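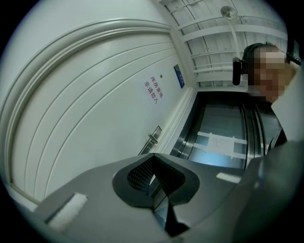 White storage room door with red lettering: "库房重地 / 非请勿入" (storage area, no entry unless invited).

Notbridge Property Managers Forum
Topic: Wording and language of restricted-area signs

records_desk
Our office is revising its sign policy for shared buildings in June. The current draft requires English on every restricted door, with a second language permitted beneath it. Members are invited to comment on whether one language is sufficient where all regular staff read it.

brillari_facilities
We do not support a single-language exception. Staff lists change, and delivery drivers and inspectors do not appear on them. Brillari requires two languages on all 31 of its storage doors.

Sung_Leasing
I must respectfully disagree. A notice should be written first for the people who pass it every day. Our tenants asked for signs in their own language, and complaints about people entering the wrong rooms fell from 19 to four in the following year.

brillari_facilities
Those figures are encouraging, but they concern tenants. My question was about visitors.

rasora_ops
Rasora takes a middle position. The main wording is chosen by the tenant, and a standard no-entry symbol is added at eye level. Printed labels for 300 doors were approved under our regular maintenance budget.

Sung_Leasing
A symbol would be acceptable to us, provided that it does not replace the text.

brillari_facilities
Symbols are helpful – they do not say whom to contact for permission. We would ask that a telephone extension be required as well.

records_desk
Thank you. The extension will be added to section 15 of the draft. Further comments will be accepted until noon on Wednesday.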